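Section 4. Setting Up the Laundry Station

Welcome back! If you have come straight from Section 3, your Rimik is charged, its head unit is turning freely, and you are probably itching to let it loose on something more interesting than the test blocks. The laundry task is where most teams in the Gratdale club really fall in love with the project, so please take your time over the set-up. Allow 35 minutes for your first go. It gets much quicker once everybody knows who is fetching what.

You will need:
The Rimik robot, with its arms folded in the travel position
The club laptop with the Baek control program installed
A plastic basket with a rim the robot can find easily
One or two small items in bright colors
Your team's notebook

Before you start

Look over the floor between the robot and the washing machine. Bags, chargers and shoes have a way of ending up exactly where the wheels want to go, and a strap is very easy to miss from the far side of the room.

CAUTION: The washing machine must be unplugged and its water turned off for the whole session. Please check both yourself, even if another team has just finished.

CAUTION: Leave the fire extinguisher box clear at all times. The basket, the robot and the people watching should all be placed so that someone could walk right up to the box and open it.

Placing the robot

1. Roll the robot in slowly by its back handle, with the drive motors off. It's heavier than it looks, so two of you should do this together, one steering and one watching the front.

2. Stop a good arm's length from the machine, facing it slightly from one side. We used to line up dead center, and the arms had so little room to swing that we lost half of every session to backing up.

3. Lock the wheels. Push gently on the shoulders to be sure they have taken hold.

4. Set the basket on the floor to the right of the lower door. Leave enough room for the door to swing fully open without touching it, and then be a little generous on top of that.

5. Put your small items in the basket. Bright yellow has been kind to us, as it stands out well against both white plastic and a pale floor.

Note: Our task uses the lower drum only. The upper door should stay shut throughout, and it should not be picked as a target in Baek, however tempting it looks on the screen.

Adjusting the head view

6. Turn on the head unit and open the live view in Baek. Give it a moment to settle, as the brightness tends to wander at first.

7. Tilt the head down until you can see the upper part of the lower door and the near part of the basket together. You won't get everything in at once from this close, and that is fine for a first look. The robot will tilt farther down when it begins the reaching step.

8. Check for glare. The doors are dark and glossy, and overhead lights love to bounce off them. If a bright streak falls right across the place you want the robot to study, shift the robot a hand's width to one side and look again.

9. Mark your targets in Baek. Mark the rim of the lower door first, then the rim of the basket, and save them under your team's name.

Note: A patterned floor can confuse the edge finder, especially where planks meet in zigzags. If Baek draws lines all over the floor, lower the edge setting one step at a time until only the larger shapes are left.

10. Step back, call out "clear," and wait for your teammates to answer before you release the arms.

If the view looks wrong

The picture is tilted: The neck is probably not seated. Turn the head unit off, press down until it clicks, and start again from step 6.

The basket is missing: Move the basket a little closer to the machine before you try moving the robot. It saves a lot of pushing!

The saved targets have drifted: Somebody has bumped the base. Mark both rims again, and write it in the notebook so the next team knows.
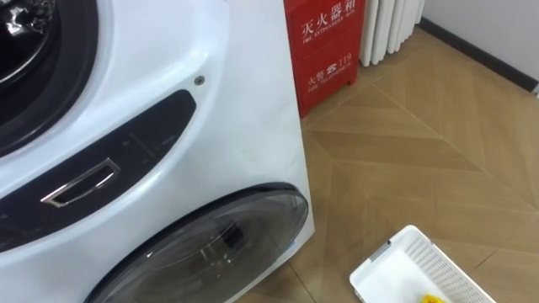

Written by the Laundry Task team, Gratdale Robotics Club
Revised in January

Compare your own live view with ours before you go on to Section 5. The lower door should come up from the bottom of the view, with the basket down in the right corner and a good open stretch of floor beyond it. Yours needn't match perfectly, so long as both rims can be marked.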